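Greengrocery Assistant (part-time), Birwood Produce Hall

Posted October 2020

Birwood needs somebody who likes vegetables, or can at least be civil to them before breakfast. The job is 18 hours a week, mornings only, with one Saturday-free rota we are rather proud of and a staff kettle we are not.

We are a covered produce hall on the old Sedance yard, selling fruit, veg, eggs and a small amount of jam that we keep meaning to sell more of. The shop floor is mostly slatted shelves, crates and shopping baskets, and your working life will be spent moving things between the three. Customers order by telephone or by filling in the sheet at the till, and we pick their baskets before they come in. Picking is most of this post.

What you would be doing

Taking the order sheet and filling baskets from the shelves. Turning the stock so that Tuesday-looking lettuce doesn't end up behind Thursday-looking lettuce. Trimming outer leaves. Sweeping up outer leaves. Explaining to people that a squash will keep for ages, and then explaining to the same people that a bag of salad won't.

You will also learn the Birwood way to pack a basket. Potatoes and pumpkins go to the bottom, peppers fill the gaps, and anything leafy and large is laid across last, with both hands if it's a big one. Eggs travel separately. We have had the discussion about eggs and it is closed.

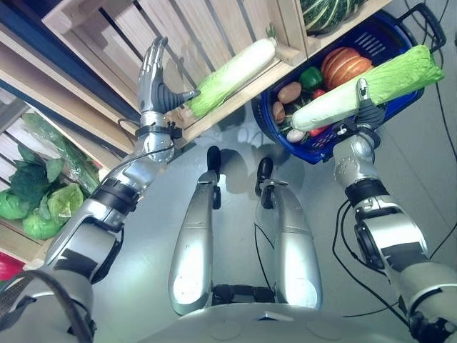
Do I need to have worked in a greengrocer's before?
Experience is welcome but we will train you, and it takes most people a couple of weeks to stop looking things up on the wall chart.

What we are after

Someone who can lift a full basket without making a speech. Someone who notices a soft potato before the customer does. Neat handwriting would be a treat, as the last two people to fill in the shelf labels left us selling something called "cobbage" for most of February.

You should be happy on your feet and not too bothered by the cold. The hall doors stay open in trading hours, and in winter the sensible staff wear two jumpers and the rest borrow one.

What you get

Hourly pay, reviewed after 8 weeks. Paid holiday. An apron in Gallex green, which suits hardly anyone. A box of whatever needs eating, every week, so a certain enthusiasm for soup will help. Staff discount of 19 per cent, a figure reached after long negotiation and which the till finds very hard to work out.

There is parking behind the Barbu café, and the bus stops at the gate. Bikes can go in the dry store as long as they don't lean on the onions.

How to apply

Drop a letter in at the till or post it to Birwood Produce Hall, Sedance Yard. One page is fine. Tell us when you could start, which mornings you can't do, and what you would cook with a whole Chinese cabbage and no plan. We had some 60 letters for the last vacancy and read every one, so please allow us a little while to reply.

Shortlisted applicants will be asked in for a paid trial morning. Wear flat shoes and bring gloves if your hands feel the cold.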